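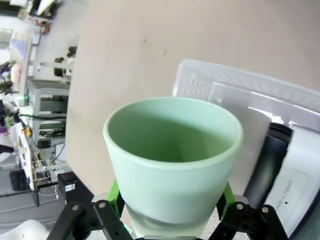

Bruvside teaches robots by making people do the chores first. Sharada Naidu started the company with 3 employees and one arm named Ballari, which learned from her to put things away and picked up her habit of hesitating. We're 15 now, and still arguing over how to hold a cup. Squeezing a mint-green one low down, near the base, with two bright green finger pads has its supporters. The rest of us drink coffee and disagree.
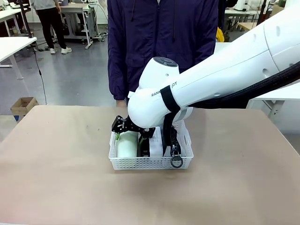

Do your operators need to know how to code?
Most of them don't. We look for patience and steady hands, and training takes 8 shifts, the first of which is mainly apologizing to the arm.

Every task gets shown by a person, by hand or by remote control, until we have 121 good runs. Bad runs go in a folder called Odine, after a former manager who took it well.

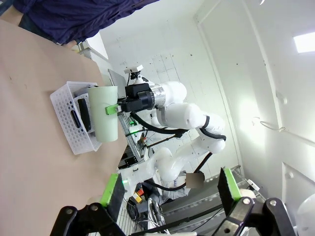 Then the task goes to Rosser, our review group, who watch every run at normal speed and send back the ones that look smug. Customers get the rest, along with the notes, which we're told are the best part.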